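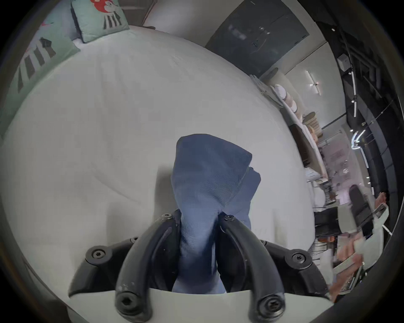 3.2 Collection of bedding demonstrations

Soft goods were recorded with the hand-held gripper only. The remote-controlled arm described in Section 3.1 was kept for rigid tableware, where its slower response did little harm. With cloth the operator has to react within a fraction of a second to a fold that slips or a corner that turns under, and in early trials the delay between the operator's hand and the arm led to long pauses and repeated grasps. Demonstrations of this kind teach the policy to pause as well, and they were left out of the training set.

The hand-held tool has two curved black fingers and a camera that looks along them. The operator closes the fingers with a trigger, and the finger opening is logged together with the camera view and the estimated pose of the tool. No arm is present during recording. The same fingers and camera are later fitted to the Nomon arm, so that the view at training time and the view at run time differ as little as possible.

All bedding episodes were recorded at the Lotwood site, a furnished showroom with several made-up beds placed close together. We preferred this to a laboratory bench for two reasons. A full-size bed forces the operator to reach, lean and walk, and the tool pose therefore covers a far larger volume than it does over a table. The background also changes strongly as the tool turns, from headboard and cushions to glass, shelving and open ceiling. A policy trained on bench data alone tended to fix on the table edge, as reported in Section 2.

Each episode starts with a piece of cloth dropped on the bed by the operator's free hand. The task is to take hold of the cloth, lift it clear of the sheet and set it down inside a target area near the foot of the bed. Operators were told to approach with the fingers pointing slightly downwards, to close on a raised fold where one was present, and otherwise to press lightly and gather the cloth until a fold formed. They were free to regrasp. An episode was ended by the operator with a second press of the trigger.

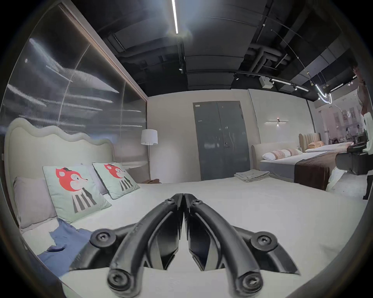 Figure 4. View from the tool camera over the bed, with a blue cloth at lower left and the finger tips close together.

The wide lens has a clear cost and a clear benefit. Straight edges in the room appear bent, and the corners of each image are dark and carry no information. In return, the fingers, the cloth and much of the room can be held in one view, and pose estimation has fixed features to work with even when the tool is close to a plain sheet. We did not correct the images for lens distortion before training. A trial with corrected images gave no gain and removed part of the outer field.

White bedding remained the hardest surface for pose estimation. When the tool was lowered until the sheet filled most of the view, tracking was sometimes lost for a short time – in most cases it recovered once the tool was raised. Large glass surfaces gave a second kind of error, as reflected ceiling lights were taken for fixed points. We masked no part of the room by hand. Episodes were instead rejected by an automatic check on jumps in the estimated path, using the Petkov filter with the settings given in Appendix B.

In total, 662 episodes were recorded by 12 operators. The check rejected 43 of them, and these were not repaired. Of the episodes that passed, 228 contain at least one regrasp. We kept these, and marked the start and end of every regrasp by hand, to allow the comparison in Section 5.3 between policies trained with and without them.

Before their first recorded episode, operators practised with the tool until they could finish the task without looking at the trigger. Those who had used the Dimetti remote station before needed more practice, and at first moved the hand-held tool as slowly as they had moved the arm. Practice episodes are not included in the totals above.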